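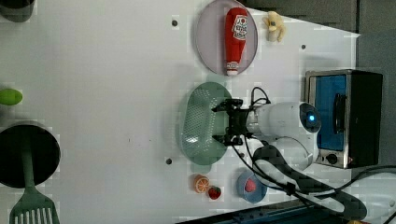
Figure 3. Tabletop with robot arm, plate, ketchup bottle and colander.

4.2 Roles and session handling

Accounts live in one table, users, with a role column (admin or member). We tried a separate admin table first. Dropped it, two login forms and two sets of bugs. Passwords hashed with bcrypt, never stored or logged in the clear. Role is read from the database on every request and not from the session cookie, so a demoted admin loses access on the next click.

Activation by email. Token is 32 random bytes, stored hashed, good for 3000 seconds. Shorter than most sites use. Doucet argued for a full day, see Section 6. Expired tokens are deleted when the user asks for a new one, not before, wich leaves stale rows in the table but nothing that can be used to log in.

Test data: 2199 accounts made by script on the Privero staging server, 1886 of them activated. Remaining accounts left inactive on purpose, to check that login refuses them. It did, every time. One exception during setup, a missing exit after the redirect header in the Kasprzak port, so the page body was still sent to the browser. Fixed before the runs reported here.

Admin pages were requested 864 times with member sessions. All refused with a 403. Requests with no session go to the login form instead. Moges repeated the set with the role check moved into shared middleware (the Flekex layout) and got the same result with less code. We kept the middleware.

Not tested: password reset, two tabs with diffrent accounts, load above what staging can take. Session IDs are regenerated at login and again on role change. Logout destroys the session on the server side and clears the cookie. Remember-me tokens are covered in 4.3.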